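Call for participants: the Oretti Drink Diaries, round two
Posted January 5, 2020

Okay, so I need people who drink things. That's pretty much the whole requirement, but stick with me, there's a little more to it.

For the last while I've been putting together a book about what people drink in the middle of an ordinary working day. Coffee, sure, everybody wants to tell me about coffee. I'm much more interested in the stuff people barely notice: the bottle of tea that goes warm next to the keyboard, the tap water in the same old mug, the soda somebody swears they gave up in September (and then there's an empty can on the windowsill). It all goes into a diary, and the diaries go into the book.
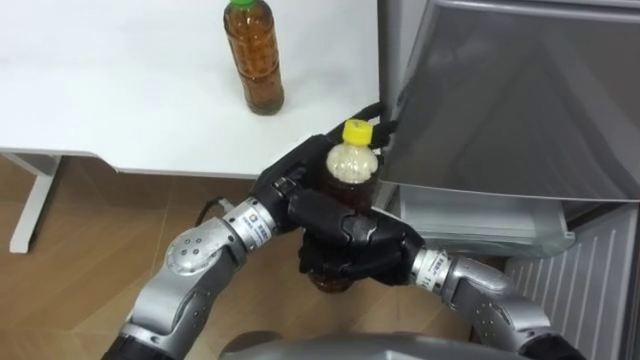

Round one was all Sernham, mostly people I could reach by bus, and it gave me 1,419 entries. I read every single one. Some were a single word. Some were long, lovely rambles about a grandmother's barley water, and one was a full-blown argument with a coworker over who finished the lemonade. I loved it! But it was very heavy on office people, and I'd like round two to stretch out a bit.

So I'm looking for 20 people in Sernham or Prosstead. You should be 18 or older and working in some form, paid or unpaid. Night shifts, bakeries, school kitchens, driving, looking after a parent at home, all very welcome. If you spend your day outdoors, please please write to me. I got one gardener last time and she was the best thing in the whole pile.

What you'd do: keep a diary for two weeks. Every time you have something to drink during your working hours, write down what it was, where you were, and whatever else you feel like saying. You can use a paper notebook (I'll mail you one) or the Issa form on your phone, whichever you'll keep up with. A normal day takes five minutes or so of writing, all told. If you miss a day, leave it blank and carry on. Please don't make one up from memory — I can usually tell, and the blanks are interesting too.
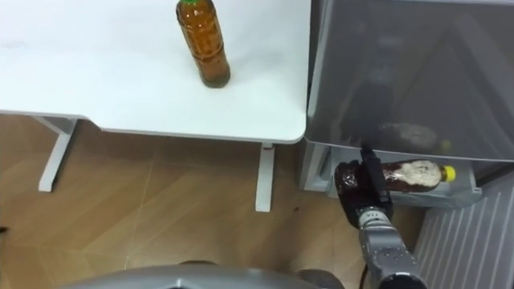

Đức Phan: I did round one and my advice is don't try to be healthy for it. I drank nothing but water for three days to look good and my diary was so boring I got embarrassed. Day four I went back to my canned coffee and started having fun with it.

He's right, and I should say so more loudly. I'm not a nutritionist and I'm not checking up on anyone. There's no scoring, no advice at the end, no chart of how much sugar you had. If you have six iced teas and a milkshake, write down six iced teas and a milkshake. Alcohol can go in too if it's part of your working day (hello, bar staff), and you can skip anything you'd like to keep private.

A few practical bits. You'll get $400 once the diary is in and we've had a chat about it, which runs an hour, in person or on the phone. I pay bus fare if you come to me. Your name won't appear in the book unless you want it to, and you'll see any passage I'd like to quote before it goes anywhere. You can drop out whenever you like, and I'll send back your notebook or shred it, your choice. Family members can both apply, but I'll only take one per household this time around. Sorry to the couple who asked.
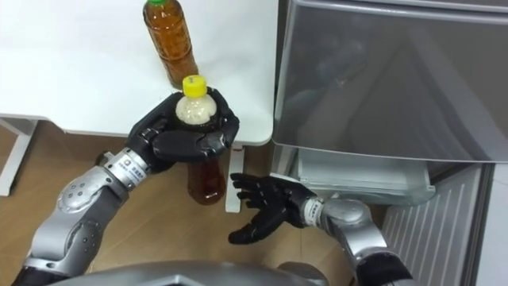
Tùng Lò

To apply, send me a short note through the Oretti contact page. Tell me what you do all day, what hours you keep, and the last thing you had to drink before you started typing. That's it, no résumé. Spelling doesn't matter. If you'd prefer to write in Vietnamese, go ahead, I read it fine and the diary can be in Vietnamese too.

I'll answer everybody, though it may take me a week or so, and I'm picking for a mix of jobs and hours, so a no from me really isn't a no to you as a person. I'm also keeping a waiting list, and people on it do get called! Two of my favorite diaries last round came from the waiting list.
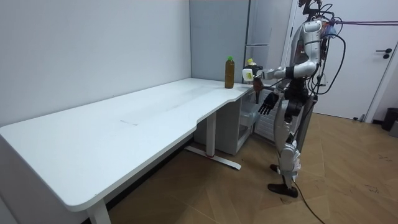
At the long white desk.

One more thing for anyone in Prosstead: I can come over to you for the chat, evenings included. Pick somewhere you like to sit. I'll buy the drinks, and yes, you have to write those down as well if you're still on the clock.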